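Ticket 1158: red quilted jacket will not stay folded
Board: Closet and bedroom help
Status: Solved
Opened by: Joelle Nasrallah, 9 November 2021

Hello, folding people! I love this jacket and I love a tidy shelf, and I would really like to have both. Every time I fold it, it looks great for a moment and then puffs back up like bread dough. My shelf space is 11 inches high and the jacket wants all of it.

I do my folding on the bed. Red quilted shell, orange-red trim, deer sheets:

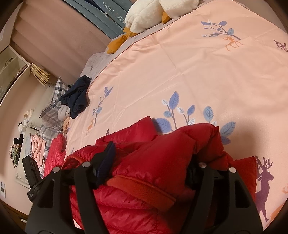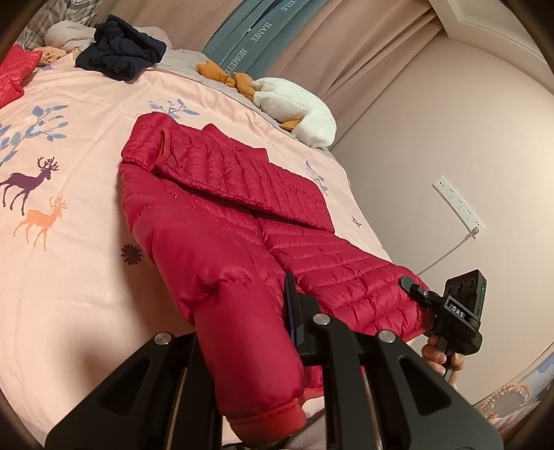
Bheki Coetzee replied:
Great color! Quilted jackets hold air in every channel, so a shirt fold will always fight you. Couple of questions before we start. Do you zip it first? Which way do the sleeves go? And is it going on an open shelf or into a bin?

Joelle Nasrallah replied:
Open shelf, the Finden one with the slats. I zip it all the way up, then sleeves behind the back, then I fold the bottom up to the collar. Then I sit on it. Sitting on it is the fun part but it doesn't last.

Bheki Coetzee replied:
OK, I think the zipper is working against you. Zipped to the top, the body turns into a pillow. Try this:

1. Leave it open, lining side down, and smooth the back flat with your forearm.
2. Bring both sleeves in across the back. Cuffs should point at the hem. Don't cross them, or you get a lump in the middle.
3. Fold each side in by a third.
4. Roll from the hem to the collar and lean on it as you go. Slow is good. You'll hear the air leaving.
5. Put a wide band around the roll.

Joelle Nasrallah replied:
Tried it twice! The first roll came out lopsided, fat on the left and skinny on the right, like a carrot. I had let one sleeve slide out past the edge. The second roll was so much better. I measured it at 9 inches across with no band on, and then it slowly opened up while I looked for a band. Does a hair tie count?

Bheki Coetzee replied:
A hair tie is too narrow, it leaves a pinch line in the quilting. A soft scarf works, or the leg of an old pair of tights. Also check which end you're rolling from. The collar end is thicker, so you want it on the outside.

Joelle Nasrallah replied:
Update, I used a strip from an old T-shirt. 7 inches across!! I put it on the shelf before dinner and it was still 7 inches at bedtime. I could fit my Tillman sweater on top of it. I've never had two things on that shelf before.

One more thing though. Is it bad to leave it rolled all the way to July? I only wear it in real cold.

Bheki Coetzee replied:
For a week or two it's fine. For a whole season I'd hang it, or lay it loosely in a big bin with nothing on top. Filling that stays squashed for months can get flat and take its time coming back. If it does come out flat, shake it by the shoulders and give it a day on a hanger. Make sure it's fully dry before it goes away, cuffs too. Knit cuffs take longer than the shell.

Joelle Nasrallah replied:
Rolled for winter, hanging for summer. Perfect. I'm going to do my vest next and then the whole Ulell drawer, I'm on a streak. You can close this one, thank you so much!

Ticket closed by Bheki Coetzee.
Fix: unzip, sleeves toward hem, sides in by thirds, roll hem to collar, wide soft band. Hang for long storage.
Filed under: jackets, shelves, rolling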